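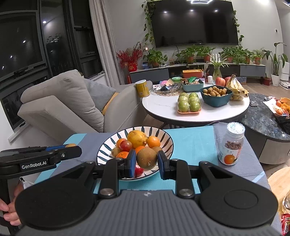
Fruit bowl, evening shift.

I used to pack fruit baskets for a living. Now I pick up one piece of fruit at a time, with grippers, and get paid slightly more for it.

Humari still sells baskets, but since June half of us on the packing side have been moved over to what the schedule calls "handling." You squeeze, you lift, you put it down somewhere sensible. Then you do it again with a kiwi. My record for one evening is 134 pickups, and my thumbs would like that noted.

Cornel Toma, 17 years on the line, can tell a tired mandarin by its weight. The grippers don't pass that along, so he puts them down between rounds and feels the fruit anyway. Management has asked him to stop. He has agreed to stop several times.

What has changed most is the talking. Packing was loud and full of other people's divorces. With handling you concentrate, and I now know nothing about anyone's marriage. We still have our jobs, all 12 of us, and the chairs are much better. On Monday we start on grapes.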